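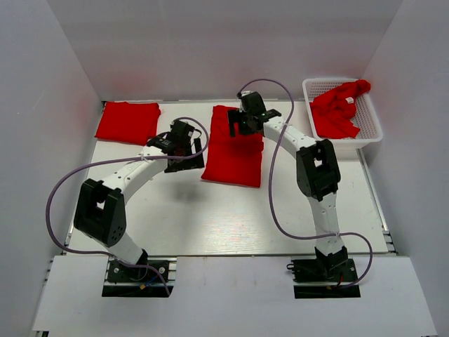 Stopping reds from bleeding in the wash

Quick one as I keep getting asked. New red stuff, cotton mostly, will dump dye the first few times. Doesn't matter what you paid for it.

What you need
A bucket or a clean sink
White cloth or old flannel, for testing
Ordinary colour detergent, no bleach in it
Colour catcher sheets if you have them. I use the Zitby ones, supermarket own are fine

Test first
Wet a bit of hem on the inside. Press the white cloth on it hard, count to 20. Pink cloth = it bleeds. No pink, you can probably skip to the machine bit, but still keep it away from whites the first time.

Cold soak
Fill the bucket with cold water. Turn the thing inside out, push it under, leave half an hour. Swish it now and then. Tip the water, look at the colour, fill again. Carry on untill the water is more or less clear. My last lot took four goes, a Cocco beach towel took seven and I nearly binned it.

Don't bother with salt or vinegar. Everyone's nan swears by it. Modern dyes don't care. Gaëtan Delaunay at the launderette in Brondton told me the same and he's seen a lot of pink shirts.
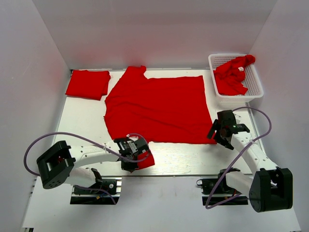
First machine wash
Reds only. Cold or 20 degrees, short cycle, inside out. Half the detergent you'd normally use. One catcher sheet in with it. Spin at 400 if your machine goes that low, otherwise lowest it has.

Take it out straight away. Do not leave it sat in the drum over night, that's how you get patches, darker where it was folded.

Drying
Shake it, pull the seams straight, lay flat on a towel or hang by the hem. Out of the sun. Keep it off painted radiators and off the good airer cover (ask me how I know). Once dry, iron inside out, medium.

Next washes
Same again two or three times. Check the sheet after each one. When it comes out only faintly pink you can mix with darks, navy, black, whatever. Whites never, sorry.

If something's already gone pink
Keep it WET. Don't tumble it, heat sets the dye. Wash again on its own straight away. Still pink, then oxygen bleach soak, follow the packet, check the label says it's ok for that fabric. Not on wool or silk. Manju Grewal got a whole school shirt back this way after two soaks, collar took longest.

Prints and badges
Shorter soaks, ten minutes, don't scrub the print. Never iron straight over it.

Will add a bit on red and white stripes when I get time. Those are a pain.

Contact: Manju or Khang via the form | © Anusum Home Notes 2023 | Back to top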